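Grornard 공개일 참관 기록: 양팔 조작 데모

읽는 시간 5분

12월에 Grornard 연구동 공개일에 다녀왔다. 오전은 강당 발표, 오후는 실험실별 데모였고, 나는 오후 2시에 시작하는 양팔 조작 세션만 신청했다. 이동 로봇 쪽은 다른 블로그에 정리가 많으니 생략한다. 아래는 메모를 옮긴 것이라 순서가 고르지 않다. 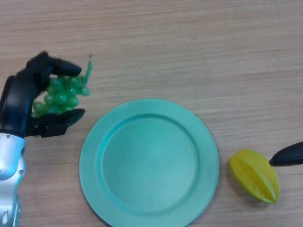
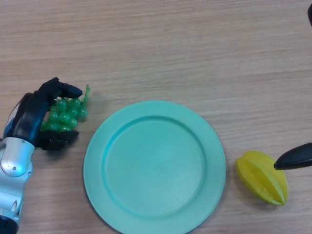

두 장 모두 머리 쪽 카메라 시점. 왼손이 포도 모형을 쥐고 있고, 접시는 비어 있다.

과제 자체는 단순하다. 모형 과일을 집어 접시에 담는다. 포도는 왼손, 스타프루트는 오른손 담당이다. 진행을 맡은 Hubert Kozłowski는 소개를 짧게 끝내고 바로 실행으로 넘어갔다. 슬라이드는 없었다.

시스템 구성은 질의응답에서 들은 범위로만 적는다. 정책 학습은 Edbridge라는 내부 프레임워크에서 돌리고, 데이터 수집과 라벨 관리는 Grarix로 한다. 둘 다 외부 공개 계획은 미정이라고 했다. 이번 과제에 쓴 시연 데이터는 1,387개 에피소드이고 전부 원격조작으로 모았다. 자동 생성 데이터는 섞지 않았다. 에피소드 길이는 통일하지 않았고, 앞뒤의 정지 구간만 잘라냈다고 한다.

포도를 고른 이유를 물었다. Asnakech Assefa의 답은 형상 때문이라는 것이었다. 알이 여러 개 뭉친 물체는 표면이 울퉁불퉁해서 접촉점이 매번 달라진다. 같은 자세로 접근해도 손가락이 알 위에 얹히느냐 알 사이 골에 들어가느냐에 따라 파지 후 자세가 조금씩 틀어진다. 줄기도 변수다. 초기 모델은 줄기를 파지 대상으로 잡으려는 경향이 있었고, 수집 지침에서 줄기 쪽 접근을 금지한 뒤 줄었다고 한다. 완전히 없어졌는지는 답을 듣지 못했다.

사진에서 볼 만한 것은 위아래 손가락의 배치다. 위쪽 손가락이 송이 위로 굽어 덮고 아래쪽 손가락이 밑을 받친다. 끝만 맞대는 집기보다 접촉 면적을 넓게 쓰는 방식으로 보인다. 모형 과일은 가벼워서 이 정도까지 필요한지는 의문이다. 다만 같은 손으로 더 무거운 물체도 다룬다고 하니 파지 전략을 통일한 것일 수 있다. 이 부분은 내 추측이다.

스타프루트는 길이 방향으로 능선이 있어서 손가락이 어느 면에 닿느냐가 문제가 된다. 골에 맞으면 안정적이고 능선 위에 걸리면 돌아간다. Assefa는 오른손 실패의 상당수가 이 회전이라고 했다. 비율은 공개하지 않았다.

양팔 협조는 기대보다 느슨한 구조였다. 두 팔의 동작을 하나의 정책이 한꺼번에 출력하지만, 접시 위 공간에 대한 우선권 규칙은 따로 없다. 충돌 회피는 하위 제어기가 맡는다. 두 손이 동시에 접시로 들어가려 하면 어떻게 되느냐는 질문이 나왔고, Kozłowski는 속도 제한이 걸려 둘 다 느려진다고 답했다. 교착이 생기는지 다시 물었더니 드물게 있다고 했다. 그때는 운영자가 멈추고 재시작한다.

내가 본 실행은 모두 8회다. 물체 위치는 회차마다 진행자가 손으로 조금씩 바꿨다. 성공 여부를 따로 기록하지는 않았다. 담는 데까지 간 경우가 더 많았고, 한 번은 스타프루트가 접시 테두리에 걸렸다. 표본이 작아서 성능을 논할 자료는 못 된다. 변화 폭도 진행자 재량이었으니 일반화 평가로 볼 수도 없다.

손 관련 하드웨어 질문도 있었다. 손가락 부품은 Domański에서 받아 쓰며, 교체 주기는 최대 3,000회 파지로 잡고 있다고 한다. 마모 기준을 무엇으로 측정하는지 물었으나 육안 점검이라는 답만 들었다. 접촉 센서 유무는 시간이 모자라 묻지 못했다. 이게 제일 아쉽다.

불만 하나. 관람 위치에서는 테이블 높이와 손의 접근 각도를 제대로 볼 수 없었다. 옆에 모니터를 두고 카메라 영상을 띄워 주긴 했는데 지연이 있어서 실제 동작과 맞춰 보기 어려웠다. 제어 주기나 추론 지연 같은 수치도 화면에 같이 표시했으면 질문이 절반은 줄었을 것이다.

개인적으로 확인하고 싶었던 것은 접시 색을 바꿨을 때의 동작이다. 이날은 같은 접시만 썼다. 학습 데이터에 다른 접시가 포함되어 있느냐고 물었더니 일부 있다고 했다. 배경 테이블은 한 종류뿐이라고 한다. 그렇다면 테이블보를 한 장 까는 것만으로도 결과가 꽤 달라질 수 있다.

세션은 예정보다 늦게 끝났고 다음 조가 복도에서 기다리고 있었다. 발표 자료는 참가자 메일로 보내 준다고 했는데 아직 받지 못했다. 받으면 데이터 수집 지침 부분만 따로 정리할 생각이다.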